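Brurkness House residents' meeting
Minutes, Wed 6 September

Chair: Eyerusalem Tufa

1. Last minutes
Agreed, with one correction: the hall rug went to Uvness, not to the Bralum shop.

2. Money
The house account stands at almost 3000. The boiler service took 279 of it. We agreed to keep 2000 back for the winter and not touch it before November.

3. Laundry
The second dryer is still out. Van den Broek have been called and will send someone. Until then, sheets and duvet covers go on the line in the yard on dry days. Two people asked for a longer slot for bedding and this was agreed.

4. Bedrooms
Eyerusalem went over the bedding list. Every double bed should have a fitted sheet, a duvet and two plain pillows from the house stock. Anything else is the resident's own and stays with them when they move – printed duvets and bolsters included.

The room with the red sofa was discussed. The sofa is right up against the side of the bed, and changing the sheet from that side is awkward.
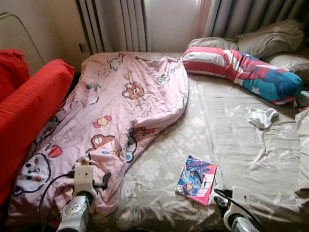
It was suggested that the sofa go down to the lounge. Not everyone was in favor, as the lounge already has enough seating. Left until the next meeting.

Radiators: please keep bedding and curtains clear of them once the heating is on. Bleeding keys are in the kitchen drawer.

5. Any other business
Gray curtains for the back bedroom have been ordered from Bralum. Spare hooks wanted – leave any in the box by the stairs.

Next meeting in November, date to be posted on the kitchen door.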